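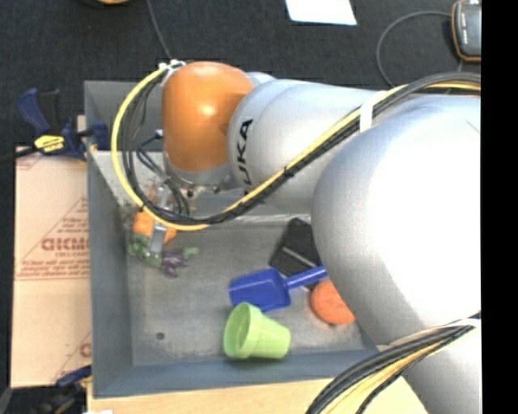

Notebooks > Flood warning > Halleck gauges

9 August 2026

Back on the Halleck gauges. Started with the data pull from the Zilberg Creek unit, which has been reporting late again. The log has 651 records with a transmit time that doesn't match the reading time. Most of the mismatches fall between midnight and dawn. The readings themselves look fine and the stage curve is smooth. So the sensor is measuring on schedule and the radio is sending when it feels like it.

First guess was low battery voltage. Plotted voltage against delay and got nothing useful. Voltage dips before sunrise like it should and recovers by midmorning, and it never gets near the cutoff. Second guess is the retry setting in the Plillau modem. It waits after a failed send, then doubles the wait each time. During a storm that means a reading could sit for most of an hour while the creek comes up. Fine for a rain total, no good for a warning.

Changed the retry on the bench unit to a flat 5 minutes with no doubling. Left it running next to the old one with the antenna lead pulled, then plugged both back in after lunch. New setting caught up first and sent its backlog in order. Old one sent the latest reading and then went back for the others, so the county's display showed the water dropping and jumping up again. That explains the complaint we got from the dispatch office in the spring. I had put that down to debris.

To do on this: check what the flat retry does to battery life over a week of cloud. Don't push it to the field units before then.

Van Hecke bridge. Still no agreement on the trigger level. The county wants the road closure alert to go out when water touches the low beam. By then the approach on the east side is already under, going by the survey points. I'd set it lower and accept a few false alarms. The old paper plan uses a painted mark on the pier that was put there before the channel was dredged, so that number shouldn't be used for anything. Wrote this up in the draft memo, second page, and took out the paragraph about the dredging itself because it isn't our business.

Ran the spring storm through the routing sheet again with the trigger moved down. Lead time gets better but it depends a lot on how wet the ground is at the start. Dry start, the alert goes out with plenty of time to put up barricades. Wet start, it's tight. The sheet still assumes one rain gauge for the whole upper basin and that is the weakest part. A cell that sits over the north fork and misses the gauge won't show up until it reaches Zilberg.

Money. Nearly 4,000 dollars left in the mitigation grant for equipment, and it has to be committed this month or it goes back to the state. Options are a second rain gauge for the north fork, or spare batteries and a spare modem. I'd go with the rain gauge. The argument for spares is that we had a unit down for two weeks last year waiting on a part, and the federal reviewer asked about it. Could ask Plillau if they'd loan a modem while one is out for repair. Need a quote on the gauge either way. The purchasing form wants the old vendor number and I don't have it, look in the gray binder.

Siren test: heard it from the parking lot, faint. The one by the school was clear. Windy, so don't read much into it. The test log has a column for wind direction and it was left blank the last 5 times. Filled in today's.

Bench notes. Pressure sensor B drifts when the room warms up in the afternoon. Moved it into the water bucket and the drift mostly went away. Redo the zero in the morning before the air conditioning cycles. Label on sensor A is peeling, redo that too.

Loose ends:
- battery run with flat retry
- memo to Halleck County, trigger level, attach survey points
- quote for north fork gauge
- ask about the key to the Van Hecke gauge box, the lock is stiff and needs oil anyway

2 comments | 5 shares

Recent entries
Zilberg Creek: solar panel swap
Survey points at the Van Hecke approach
Routing sheet, changes since spring
Notes from the Halleck evacuation route drive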